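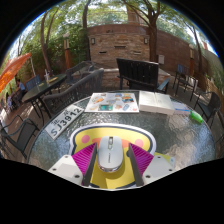 テラスの丸いガラステーブルと黒いベンチ

屋外ガラステーブルの表面、波打ち模様のやつ使ってる人いますか

1:utano16
テラス用に丸テーブルを使っています。天板は表面に凹凸のあるガラス、縁は暗い色の金属です。後ろに背もたれの高い黒のベンチを置いています。
片付けの途中で本や紙をいったんここに広げることが多いのですが、凹凸に土ぼこりが入って拭いてもなかなか取れません。掃除のしかたを教えてください。

2:dreser
水をかけて柔らかいブラシ。布だけだと溝の底に届かない。うちは月1でやってる。

3:縁側2号
中性洗剤を薄めて使えば十分。ブラシは台所用の古いのでいい。
それよりマウスを外で使うなら、こういう天板は向かないと思う。うちの光学式は透明ガラスの上だとカーソルが飛ぶ。

4:utano16
>>3
マウスはここでは使っていません。写真の白い本も部屋に戻す予定です。

5:kohlhase
重曹をすすめる人がいるけど、縁が金属なら自分はやらない。前のテーブルで縁が白っぽくなった。

6:dreser
>>5
それは流し残しでは。すぐ流せば問題なかったよ。うちは2年それでやってる。

7:kohlhase
>>6
塗装によるでしょう。うちのはちゃんと流した。

8:bolelton
ナンバープレートをガラスに直接置くのが気になりました。金属なら角で傷が入ります。SJ3912と書いてある板です。下に布を敷いたほうがいいです。

9:縁側2号
>>8
凹凸ガラスは細かい傷なら目立たないから、そこまで気にしなくていいと思う。空や木が映り込むし、余計に見えない。

10:bolelton
>>9
目立たなくても欠けの元になります。強化ガラスは端が弱いので、重いものを縁に置くのも避けたほうがいいです。

11:名無し1209
紙ものを外に広げるなら重しを。10月は急に風が出る。大きい紙は真っ先に飛ぶ。

12:utano16
ありがとうございます。まず中性洗剤とブラシでやってみます。重曹は見送ります。プレートの下には古いタオルを敷きます。
ベンチのほうもすき間に葉が詰まるのですが、これもブラシでいけますか。

13:dreser
>>12
乾いてるときにほうき。濡れると貼りついて面倒。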